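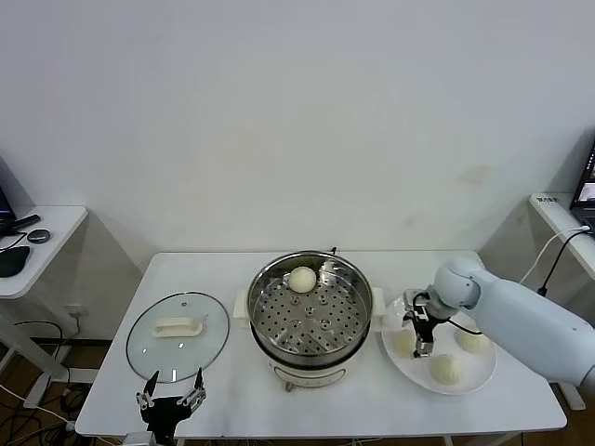 Posted by Noemi Gallagher, Kollunex
Part-time / On site / Ref. 488

Breakfast cook, Drovis Street canteen

Kollunex runs staff canteens for small and midsize companies. We are hiring a breakfast cook for our Drovis Street site, which serves office and warehouse workers from 6 a.m. The job is 20 hours a week, early shifts, with one Sunday a month for stock and deep cleaning.

The menu is short and changes with the season. Steamed buns, congee, eggs and soup are on it all year. You would work with Yung-ching Yu, who plans the menu and does the ordering.

What you will do
Set up the kitchen and have hot food ready by opening
Make dough and fillings the afternoon before, two days a week
Keep the temperature log and label everything that goes in the cooler
Serve at the counter when the line gets long
Clean down your station and the steamers at the end of the shift

What we ask for
At least one year in a commercial kitchen
A valid food handler card, or willingness to get one before you start
You can lift 40 pounds
Experience with yeast doughs is a plus. We can teach pleating.

Pay is hourly and depends on experience. Meals on shift are free, and we pay for parking. Training is paid at the full rate.

To apply, send a resume and a few lines about where you have cooked to Kai Kröger in the hiring office, Room 3835. Please put the reference number in the subject line. We will invite people for a paid trial shift in May. If you need a later date, say so when you write.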